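Claltau Striped Utility Cloths, Gray – Review After Four Months

Rating: 4 out of 5

I bought a pack of these in June to replace a drawer full of mismatched dish towels and old T-shirt rags. The old ones had reached the point where they pushed water around the counter and left lint on the glasses. I wanted one kind of cloth for drying dishes, wiping the table and lining the tray where I put wet mugs. The Claltau set was on the middle shelf at the store, between a very cheap Avov multipack and the Atell waffle weave, and the price was in the middle too.

What you get

The pack holds 11 cloths, an odd number that I have not seen explained anywhere on the label. They are medium gray with thin white pinstripes. The shape is square, or close to it. Mine were not cut exactly true, and a couple lean a little to one side when you lay them out. For drying a pot it makes no difference. For folding a neat stack it does, and I will come back to that.

The label says cotton and gives a wash temperature. There is no hanging loop. I would have liked one, and I ended up sewing a bit of tape onto two of them so they could go on the hook by the stove.

First wash

New, they hardly absorb anything. Water beads and runs off. This is common with cotton cloths that have some kind of finish on them, and the label does say to wash before use. I ran them once on warm with no fabric softener and they were better. After the third wash they were working properly. If you buy a pack to use the same evening you will be annoyed.

Some gray came out in the first wash. I had a white pillowcase in there by mistake and it has a slight tint now. Wash them alone the first time.

Drying dishes

This is where they do well. One cloth gets me through a normal dinner's worth of plates and cutlery before it feels too damp. A large stockpot and its lid use up most of another. On wine glasses they leave a little lint for the first few weeks and then stop. The Atell cloths I had in my last apartment never left lint, but they cost nearly twice as much and the waffle pattern caught on forks.

The cloth is thin enough to push down into a tall glass with two fingers. Thicker towels won't go to the bottom, so that was a good surprise.

Wiping tables and counters

Fine, with one complaint. When the cloth is fully wet it holds more water than you think, and unless you wring it hard it leaves streaks on a shiny surface. I keep one damp and one dry for the table and go over it twice. Crumbs come up easily. Tomato sauce rinsed out of the gray without a mark that I can find. Turmeric did not, and that cloth has moved to the garage.

How they lie and fold

I care about this more than most people probably do. I use the cloths as a flat mat under the drying rack and sometimes under a cutting board, so I want them to lie down and stay down. The middle of the cloth is good – spread it with your palm and it stays where you put it. The corners are less good. After washing they tend to curl, and one or two on every cloth need pressing flat by hand.

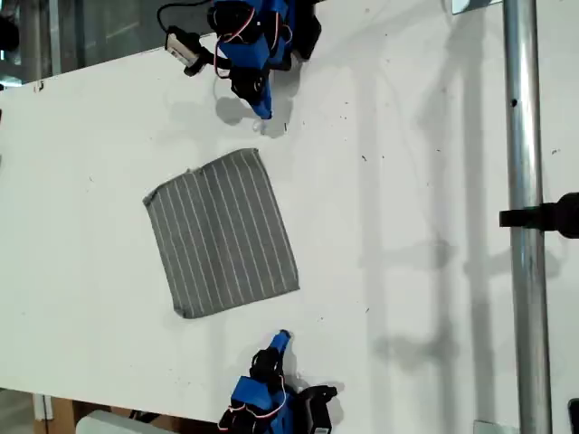 Ironing fixes it, but I am not going to iron a kitchen cloth every week. Pulling the corners out while the fabric is still damp and drying it flat gets most of the way there. The tumble dryer makes the curl worse. I tried both for a month and now they all go on the rack.

For folding, I do halves and then halves again. The stripes are a help if you want to line up your edges, though on a cloth that is out of square you have to choose between matching the stripes and matching the corners. I match the corners.

Wear

Four months in, with a wash every two or three days, the stripes are still clear and the gray has faded only slightly. Two cloths have started to fray at a corner. I trimmed the threads and it has not gone further. The store page claims up to 125 washes. I have not come near that, and judging by those two corners I would expect to lose a few before then.

Compared with the others

The Avov multipack is cheaper per cloth, but the one I borrowed from my sister was rough and still shed lint after a year. Atell is the better glass cloth. Atanasov makes a heavier striped towel in linen that I like a lot for bread, and it is too big for everyday wiping.

Good: dries well after a few washes, thin enough for tall glasses, hides most stains.

Bad: uneven cutting, corners that curl, no loop, color runs in the first wash.

I took off one star for the corners and the cutting. I would buy them again at the same price, and I'd probably get a second pack in October when the store usually has its kitchen sale.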